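# The Long Goodbye of a Little Music Box

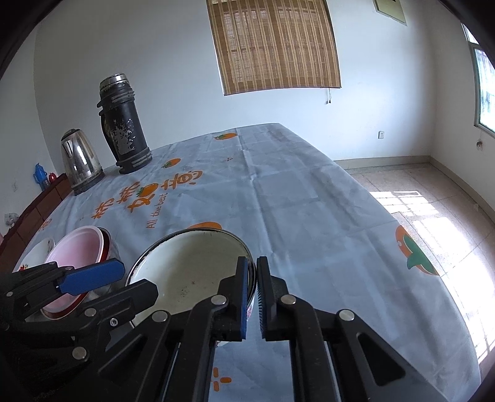
*A white enamel plate with a dark rim, on the blue tablecloth.*

Huia Grimshaw still keeps her Stikau on the windowsill over the sink, where it has sat for 12 years, and she still reaches out to tap it when she starts on the dishes. It used to answer with the radio. These days it gives her a small orange light and, if she holds the button down long enough, a voice telling her to check her connection (her connection is fine, thank you, and she has told it so more than once).

The Stikau was a kitchen radio that played stations over the internet, and people who had one tended to love it out of all proportion to what it did. It had one knob and 40 presets, and you could hand it to your grandfather without a lesson. What most of us never thought about was that every one of those presets lived on a computer belonging to Batutano, the company that made it. When Batutano shut that computer off in October, the knob went right on turning, but there was nothing on the other end.

Kinga Bíró had 2 of them, one for the house and one for the shed, and she wrote to the company the same afternoon. The reply was very polite! It offered her a discount on a newer model, which needs a monthly plan, and wished her happy listening.

"I didn't want a newer one," she told me. "I wanted Sunday jazz while I pot up the tomatoes."

Vaughan Treloar, who fixes radios and amplifiers in a narrow shop in Pomare, has been taking in Stikaus ever since. He found that the speaker and the amplifier inside are perfectly good, and that a cable soldered to the right spot will let you play music from a phone. He has done 300 so far, and there's a shelf of them waiting behind the counter, each with a name on masking tape. It doesn't bring the presets back, and he's careful to say so before he takes anybody's money.

Huia's is going in next, once she can bear to have the windowsill bare for a week.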